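3.2 Why people keep things on the kitchen table

When I started the interviews in May, I thought I'd be writing about storage. People run out of shelves, so stuff lands on the table, end of story. But my very first household (a couple I'll call the Gevosberg pair, after their street) had a whole cupboard standing half empty, and the table was still covered!

So Birthe Fogh and I went back over all 108 interviews and looked at the words people used. "Handy" came up constantly. So did "I'll forget it otherwise," which I think is the more interesting one — the table works as a kind of memory. Bills, vitamins, a plant that needs watering (Figure 3), they all sit out because seeing them is the reminder. Esben Ravn found much the same with office desks, though his people were a lot more embarrassed.

Figure 3. Everyday objects on a white tabletop, among them a potted plant and a red bottle with a black cap. Computer rendering.

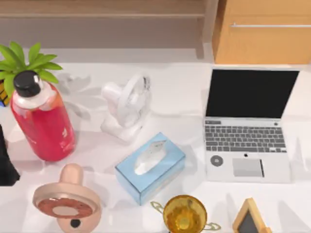
Embarrassment did show up in our data too, mostly when guests were mentioned. I come back to that in Section 4, where the two oldest age groups split in a way I really didn't expect.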